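We use cookies to remember that you have already seen this notice. Accept | Manage | Read our cookie policy

Print this page | E-mail this page

Road Learning at Urthorpe: Frequently Asked Questions

These are the questions that come in by e-mail, through the gate and, once, on a note under a windscreen wiper. Sarmīte Uibo keeps the page up to date when she remembers. If yours isn't answered, the address is at the bottom.

What are you doing?

Teaching a small wheeled robot to follow a road by showing it a great deal of road. A person drives it by remote control, the robot records what its forward camera sees, and alongside each picture it stores what the driver's thumbs were doing at that moment. Later, a program studies the pairs and tries to work out what thumbs ought to do when the view looks like that. We call each recorded drive a run. A run with its paperwork done is an example, and the paperwork is why there are fewer examples than runs.

So it's a remote-controlled car.

On collecting days, yes. We've stopped arguing with children about this.

Does it have a name?

The project is called Stestberg. The robot has a number, which is 9. There are not eight others. Arūnas Ķēniņš did the numbering and has declined to comment.

Who drives?

Mostly Kiros Alemayehu and Ona Jankauskaitė, with Tymofii Stetsiuk filling in. We want several drivers on purpose. Kiros takes a bend the way a bus does, wide and late. Ona hugs the inside. If we only had Kiros, the robot would learn to be Kiros, and one is enough for the size of the office.

Do you want good driving or bad driving?

Good driving, plus a carefully rationed amount of bad. A system that has only seen perfect runs has no idea what to do once it has wandered a foot towards the edge, as nothing in its short life has prepared it for being wrong. So we also record recoveries. The driver puts the robot somewhere it shouldn't be, the recording starts, and the driver brings it back. The recording must start after the wandering off. In our first month it started before, and we taught the robot to wander off with great confidence and then come back, over and over, like a man looking for his glasses.

How long is a run?

Two minutes at most. Anything longer and the driver's attention goes, and you can see it go in the steering. Tymofii once submitted a run of nearly half an hour, all of it straight on. It's still in the archive under "Other".

How many runs do you have?

We have 66 that everyone agrees on. There are many more that somebody has an objection to. The list of objections is longer than the list of runs and, in places, better written.

What gets a run thrown out?

The usual reasons:

The clock on the controller and the clock on the robot disagree, so the steering belongs to a bend it hasn't reached yet.
The driver stopped to talk to someone and left the recorder going.
The lens had something on it. (A bit of dust is fine. A whole leaf is not.)
The notes say "same as before" and there is no before.
The file is called "test", "test2" or "final test real".

We don't throw a run out for being dull. Most of any road is dull, and the robot has to learn to do nothing for long stretches. Doing nothing is harder to teach than you'd think. The early versions fidgeted.

Why do you keep going back to the same places?

Light, chiefly. A road at nine in the morning and the same road at four in the afternoon are, as far as the program is concerned, two roads that happen to have met. We do each route in both directions and at different hours, and if it has clouded over we do it again and complain. The Sandska route has been driven so often that Ona says she steers it in her sleep. We've asked her not to log those.

Why not just use a simulator?

We do, for rehearsing. Simulated roads are terribly well behaved. The tarmac is one colour, the edges are where they should be and no one has ever spilt anything. The first time our simulator-trained version met a real patch of repaired surface it stopped dead and waited, presumably for an apology.

What about lane markings?

Some routes have them and some don't, and we want both. A system that has only seen painted lines will follow painted lines, which is lovely until the paint runs out. On unmarked roads the edges have to do all the work: a wall, a kerb, a verge, a change of colour at the side. We label those routes separately so that the program can't quietly fill up on the easy ones.

Do you label everything by hand?

Not the steering, as that arrives with the run. What we add by hand is a short card for each run: route, direction, driver, surface, light, markings or none, bend or straight, normal driving or recovery. It takes a couple of minutes if you do it at the roadside and most of an afternoon if you leave it until the end of the month. You may guess which we do.

Arūnas then checks one card in every 20 against the pictures. He picks them himself and won't say how. This has done more for the quality of the cards than any amount of training.

What does the camera see?

The road ahead, the sides, a good deal of sky and a bit of the robot's own front end along the bottom. We argued for weeks about whether to crop out the front end. Lazarević, who supplied the camera mount, offered to tilt it upwards, which got rid of the bodywork and also most of the road. We left it as it was. The bodywork is always there, it never moves, and the program seems to have lost interest in it quite early on.

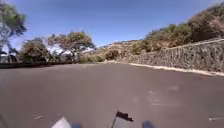 How do you decide where one example ends and the next begins?

The driver ends a run after each bend or at the two-minute mark, whichever comes first. Straights are cut into pieces of equal length afterwards, so that one long straight doesn't count for more than it should.

Is the road closed while you do this?

Where we have the landowner's permission to close it, yes, with a cone at each end. Elsewhere we pick quiet hours and a second person walks behind the robot with the stop button. If anything comes along, the robot goes to the side and the run is scrapped. The walker's word is final. The driver is allowed to sigh.

Am I going to be in your pictures?

We'd much prefer you weren't, and not because of anything about you personally. Runs with passers-by in them are taken out before the program sees them. If you think you were caught by the camera, tell us the route and the time of day and we'll find the run and delete it.

Can it drive itself yet?

On two routes, slowly, with someone walking behind it holding the stop button and trying to look relaxed. On those it does the bends nicely and the straights with a faint wobble, which we have traced to Kiros.

What happens when it gets something wrong?

We go and fetch it. Then we look for the nearest thing in the examples to whatever it was looking at when it went off. Usually there isn't one, and that tells us where to spend the next morning. Now and then there is one, and it's a driver making exactly the same mistake. Those meetings are short.

Is more data always better?

Sarmīte's answer to this used to be yes. Then in March we doubled the number of straight runs, because it was raining and straights are quick, and the robot became noticeably worse at corners. It had decided, on the evidence, that corners hardly ever happen. We now plan the mix before anyone goes out, and bends come first even when everybody would like their lunch.

Can I have the examples?

The agreed set can be had on request by schools and small groups. You'll get the pictures, the steering, the cards and a text file of known problems. Please read the text file. It was written late at night, but it is all true.

Can I have a go at driving?

Possibly. Guest drivers are useful to us because they haven't picked up our habits. You'll do a practice lap with the recorder off, then three runs with it on, then a card for each. People are very keen until the cards. Guest runs are kept in a folder of their own until Arūnas has been through them, and he's not quick.

I've driven for you already. Did my runs get used?

Write and ask, giving the initials you put on the card. If you didn't put initials on the card, you have your answer.

Questions, corrections and lost cones: write to Sarmīte Uibo at the Urthorpe office.

Print this page | E-mail this page

Share (9) | Comments (2)

Get the Stestberg newsletter, sent whenever there's something to put in it. Enter your e-mail address | Subscribe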